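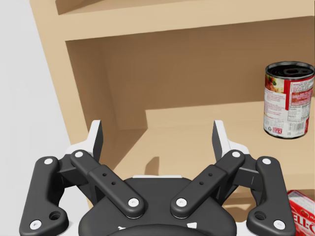 4.2 Who stays in their seat when it rains

Okay, so going in I was sure the weather would be the whole story. I've sat through enough drizzle at Wilemholm (upper deck, west side, wind straight up your sleeves) to have firm opinions on the matter, and I'd more or less written this section in my head before the seat surveys came back.

We got 3,374 usable cards from 16 home matches, all of them filled out at the ground. Of those, 1,863 came from the open end and the rest from under cover. I asked people where they were sitting, whether they'd moved since the start, and what they'd do if it bucketed down at halftime. The last one got some wonderful answers, several of them unprintable in a journal.

Rain did shift people, but mostly sideways. The open-end crowd drifted toward the aisles and the concourse, bought a hot chocolate, and wandered back before the restart. Very few said they'd gone home. The ones who did leave early tended to mention the last train to Londau, and they mentioned it in dry weather too! I'd left transport off the first version of the card altogether, which I regret, and the January matches are thinner on that question as a result.

The covered seats gave me more trouble. Fans there complained about getting wet nearly as often as the fans in the open, and it took me an embarrassingly long afternoon walking the rows to see the likely culprit: the gutter over the Grasso Stand spills onto its front section whenever the wind swings around. If you've paid extra for a roof, a soggy seat feels like a swindle, and the comments have that flavour all the way through. One fellow wrote his in capitals on both sides of the card.

Figure 3 plots stated intention to leave against distance from the nearest exit, with the open end and the covered seats as separate lines. They cross a little past the middle of the plot, and I wouldn't lean on that crossing too hard, given how few cards came from the back corners. The Fenico ground holds only 800, so I've kept it out of the figure and come back to it in 4.3.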